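To: Serbridge robotics club list
Subject: Re: memory module task, fixture and grip order

On the Dretwood bench list, the secretary wrote:
> Can someone post where the PC task stands? The Skillavov entry
> form wants a short status from every team, and the only thing I
> have from you is the parts order from December. Also, do you
> still need the second desktop, or can it go back to the store room?

Status as of tonight. We are working on the tower with the side panel off and the case flat on the slotted table. The gray fixture stays to the left of the case and holds the memory module where the gripper can get at it. Both arms are mounted, but only one goes into the case at a time for now.
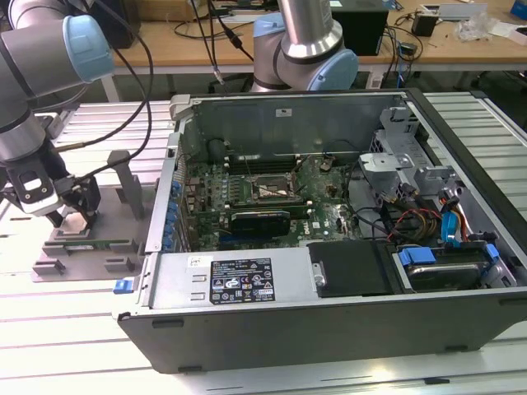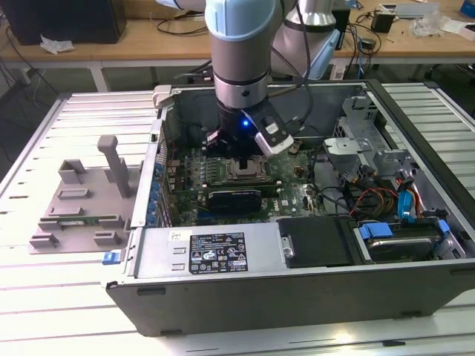
The pick from the fixture is fine at low speed. We ran it 10 times and dropped the module 4 times, all of them before we moved the fixture closer to the case. Placing is the weak part. The approach path over the board still has to be taught again every time somebody bumps the case, so please don't lean on the table. I want stops screwed into the slots before we do anything else.

For the form, put "pick working, insertion in progress." Don't promise CPU work. The rules give 600 seconds for the whole run and we are over that.

On the second desktop: keep it. We need it for spare modules and for checking that the path works on another case.

Two things I need from the list:
- whoever has the Ragnarsson hex keys, bring them back
- a reprint of the fixture base, same file, 2 copies

I'll be in the lab until 10 most evenings. The logs are in the shared folder under Dretwood.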